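Foam letters, a bit of black cloth and a wrinkle problem

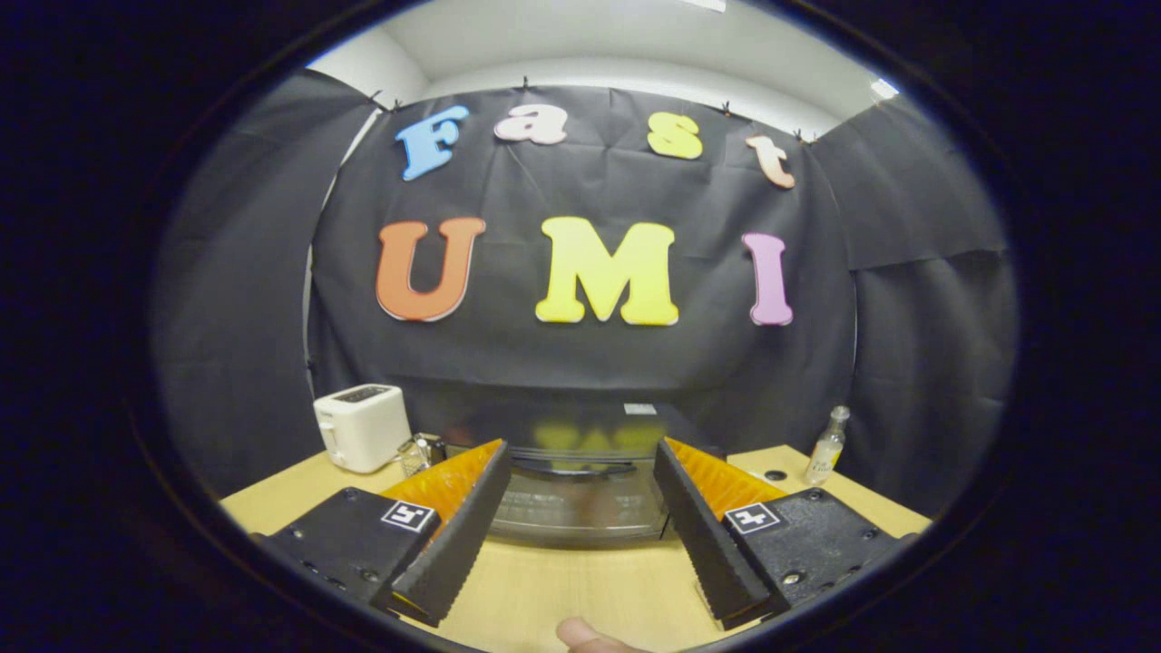

The first comment on my last post came from a reader in Grikavton, wanting to know why anyone would hang cloth with clips when you could just staple it and be done. Fair question! She'd stapled hers to a board in July, she said, and it sat as flat as a tack until she had to wash it, at which point she spent an evening with a butter knife and some very colourful language.

So that's my answer, really. Clips come off. I've hung a lot of cloth on a lot of walls (behind birthday cakes, behind the craft table, once across the laundry doorway when the in-laws were staying) and I'd go for small clips every time. But there are a few things I wish I'd known sooner, so let's go through the lot: cloth first, then letters, then the table.

Picking the cloth

Black is brilliant for bright letters. Yellow and orange really sing on it, and pale pink or lavender holds up better than you'd think. The trouble is that black shows every bit of fluff in the house. I keep a lint roller in the same tub as the clips and go over the cloth before it goes up, then again after, because apparently I can't walk past it without shedding.

Get a heavier fabric if you can. Light stuff is cheap and cheerful and it creases if you look at it sideways. Mine came off the remnant table at Mosquera, and I should have bought the thicker one. If yours has been folded in a cupboard, you'll get creases that no amount of tugging will shift. Hang it over the shower rail the night before, or iron it on the wrong side through a tea towel. Check the label first — some synthetics go shiny under a hot iron and they stay that way.

Clipping it up

Cloth sags between whatever's holding it. Fewer clips, deeper swoops, and once you stick something on the front it'll droop more. I start with one clip in the middle, then do the two ends, then fill in between, pulling gently sideways as I go. If you start at one end and work across you'll finish up with all the slack in a great lump at the other side. Ask me how I know.

You'll need something for the clips to bite on, of course. A length of cord pulled tight will do for a light cloth. A tension rod is better, or a batten if you're allowed to put screws in the wall (we rent, so I'm not). If one side keeps slipping, put a second clip close beside the first. It looks a bit belt-and-braces but it works, and from the other side of the room you won't see black clips on black cloth anyway.

For the bottom edge, I bring the cloth down to the back of the table and let it tuck behind. You can weight the hem with curtain weights, or with a row of old washers in a folded strip of tape, which is what I do.

If you want the sides closed in as well, hang separate pieces. I tried wrapping a single big one around the corners and it pulled out of shape everywhere. Three panels are much easier to get straight, and much easier to get in the washing machine too.

Sticking on the letters

Foam letters weigh next to nothing, which makes them perfect for cloth. Iron ones, wooden ones, those gorgeous chunky ones you see in the shops — leave them for a shelf. I lay everything out on the floor first and take a good look at the spacing. I like a small word on top and a bigger one underneath. Mixed capitals and little letters look friendly, like fridge magnets.

For fixing, I've tried most things:

Double-sided tape is fine for an afternoon. By the next morning there'll be a letter on the floor.

A dressmaker's pin through the back of the cloth and into the foam holds really well, as long as the foam's thick enough to hide the point. Not one for where toddlers can reach.

Stick-on hook dots are my favourite if the cloth has a bit of a nap to it. I use Sostska ones, 2 dots to a small letter and 4 to a big one. They came in a bag of 134, so I'll be leaving them to my grandchildren.

Hot glue I'd skip. It can melt foam, and you'll never get it off the fabric.

Do the letters after the cloth is up, if you can bear it. Put them on flat and they'll look dead straight, then the fabric dips and the last one in the row leans over like it's had a long day. I quite like a wonky letter myself, but my sister can't leave them alone, so for her sake I stand back, squint, and shift the worst one.

And the table

If it's a kitchen table you're using, think about what stays on it. A toaster near hanging fabric makes me nervous, so if you're going to be making toast, pull it well forward and clear of the cloth, with nothing draped above it. Unplug it when you're done. Tip the crumbs out while you're there too, over the sink, with the thing cold and the cord out of the wall.

A pale wooden top marks easily, so I wipe mine with a damp cloth and dry it straight off. Tape residue comes up with a dab of cooking oil on a rag, left for a minute and then wiped with warm soapy water. Try it somewhere out of sight first if your table's got an oiled finish.

When it all comes down, roll the cloth around a cardboard tube. The letters go in a zip bag laid flat, because foam takes on whatever bend you store it in. My tub has Cloda written on the lid from some previous life as a biscuit container, and it now holds the clips, the lint roller, the spare dots and one lonely orange vowel that I can't bring myself to chuck.

Next time I'm doing tea towels, and how to get the smell out of them.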